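Speaker notes – Looking after a shared kitchen table: cork, felt and leather mats
Talk for the Ustgate housing group, June 9, 2023
Running time 25 minutes plus questions

Slide 1. Title
Wait for the door to close. Say where the toilets are. The handout is on the chairs and has the cleaning table on the back, so people needn't copy it down.

Slide 2. Why mats at all
Most damage to a shared table comes from three things: heat, grit and standing water. Grit is the one people forget. A plate slid across a few grains of sand will mark a varnished top in one go. At the Rotska building we looked at the tables in the common rooms after two years of use. The ones with no cover had rings and scratches all along the side nearest the kettle. The covered ones had a bit of fading and little else.

Say clearly that this was one building and we didn't set it up as a test.

Slide 3. Size
A mat should cover the part of the table that gets worked on. Small place mats shift and people stack things on the bare strip between them. One large mat stays put under its own weight. Leave a margin at the edge so that chairs and sleeves don't catch it.

Ellow sells a cut-to-size service. Quiambao only does fixed sizes but the price is lower, 69 pounds for the largest when I last looked. Don't get drawn into which is better. Both are on the handout.

Slide 4. Colour
Keep this short. Mid browns and greys hide tea. Black shows flour and dust. White shows everything, and some groups like that because it gets wiped more often.

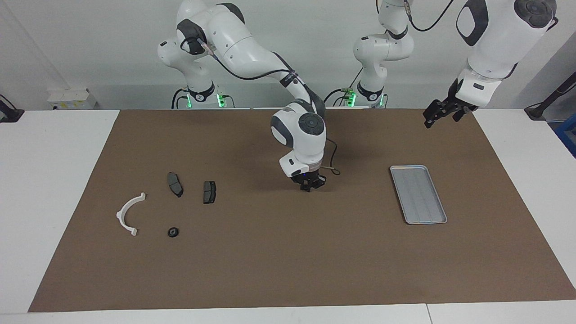 The Rotska residents wrote back after the first version of this talk to say that colour had mattered far less to them than smell, and that their rubber-backed mat had to be aired in the stairwell for a fortnight before anyone would eat near it. Fair point, and I have added it to the handout. Felt and cork have much less of this. If a mat smells strongly out of the packet, unroll it somewhere with a window and give it time before it goes on the table.

Slide 5. Cleaning
Go slowly here, people write things down anyway.
Cork: damp cloth, mild soap, dry it standing up. Never soak it.
Felt: brush first, then blot. Rubbing pushes the stain in.
Leather: dry cloth most days. A little leather soap in July, when the windows can be open, and again in winter.
Lift every mat once a week and wipe the table underneath. Water trapped under a mat does more harm than water on a bare table.

Slide 6. Heat
A mat is no substitute for a trivet. Repeat this. Felt will scorch and rubber can stick to varnish. Keep 2 trivets per table, hung up where people can see them.

Slide 7. Cost
Ustgate spent 89 pounds a table, trivets included. Refinishing the tables in all the common rooms was quoted at some 4000 pounds. Expect a question on whether the quote covered the benches – it didn't.

Slide 8. Questions
If nothing comes, ask who has a table that wobbles. Spare handouts are in the blue folder. Leave the samples out until the end and collect them before people go, the small cork one went missing last time.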